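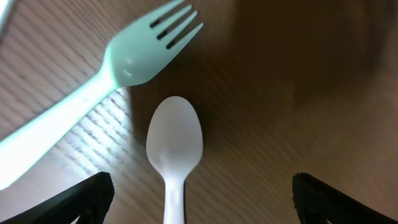
# Why Does a Spoon Have a Bowl and a Fork Have Gaps?

I love picnics, and my favorite part (after the watermelon) is handing out the plastic forks and spoons. My friend Yetunde Balogun says I'm the only grown-up she knows who can talk about a spoon for a whole lunch. She's right! So let's do it.

## Start with the spoon

A spoon is a tiny dish on a stick. The round part is called the bowl, and it's curved so soup and yogurt have somewhere to sit. Lay a spoon on the table and look down at it. One side of the bowl can look dull while the other side shines a little. The plastic is the same all over, but the curve sends the light off in different directions.

Now find the neck, where the bowl gets skinny and turns into the handle. Your spoon has to be strong right there, and that's the spot where I always snap mine when the ice cream is too hard. 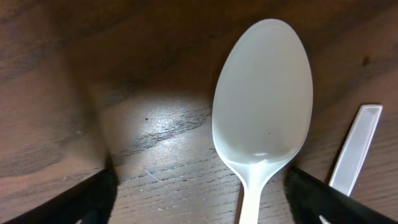
## Now the fork

The pointy bits of a fork are called tines. Lots of plastic forks have four. The gaps between them matter too – a slice of peach slides onto the tines and hangs on, and the juice drips away through the gaps. Try eating soup with a fork if you want a good laugh. (Ask first. Wear an old shirt.)

Forks came to the table a lot later than spoons did. People have scooped up food with shells and carved wood for a very, very long time, much more than 2000 years!

## A place to keep them

At my house the picnic things go in a white plastic basket with little slots in the walls. I like slots. Air can get in, so if a spoon is still a bit damp after washing, it has a chance to dry. You can also peek through and see what's inside.

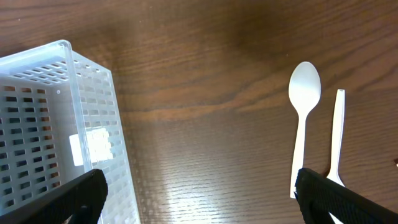 When I pack, I put all the handles pointing the same way. That way you grab a handle and not the part that somebody is going to put in their mouth. My neighbor Joaquim Ramalho tosses his in any old how, and then he spends ages hunting for a fork.

## One more thing to look for

Before you set the table, look at the table! If yours is wood, you'll probably see wavy lines running across it. Those lines are called grain, and they come from the way the tree grew. Some stretches are almost straight, and some bend like ripples in a pond. 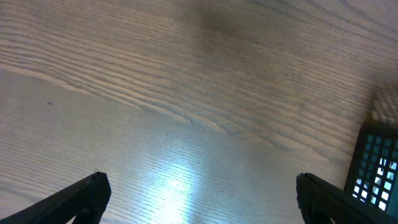

Put your finger on one line and follow it as far as you can. Then move your head from side to side and watch for a shiny patch. That's light bouncing off the tabletop into your eyes, and it slides along when you move – sneaky!

Okay, your turn. Find a spoon, a fork and a table. Draw the spoon from the top, then from the side, and see how different the two drawings look. Mine looked like a balloon and a canoe.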